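FOR IMMEDIATE RELEASE - October

**Goltatcombe repair shop opens its doors with 625 items already booked in**

Heline, the household repair charity, opens its second shop in Goltatcombe this month, in the old Devadiga shoe store on the high street. Kettles, lamps, radios, toasters, hairdryers. Bring it in, pay what the part costs plus £8 bench fee.

Open 9am till late afternoon. No appointment needed for small electricals, larger things please ring first.

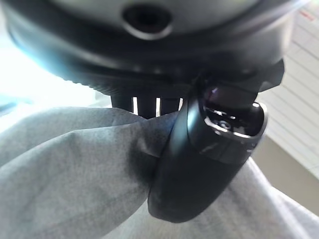

*Dark rounded housing, seen close up.*

Golnar Hashemi, shop manager: "We had 625 bookings before the sign was even up. Mostly kettles. People are fed up of chucking things out and so are we."

Fit-out paid for by an £800 grant from the Vadonow Fund and a lot of second hand shelving. Parts are orderd weekly, so allow a bit longer for anything unusual.

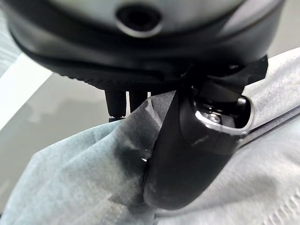

Training evenings to follow, dates not fixed yet. Soldering, plug wiring, basic fault finding. Over-16s only, tools provded.

Press welcome on opening morning, tea from 9. Interviews with Golnar by arrangement, please ask at the shop.

ENDS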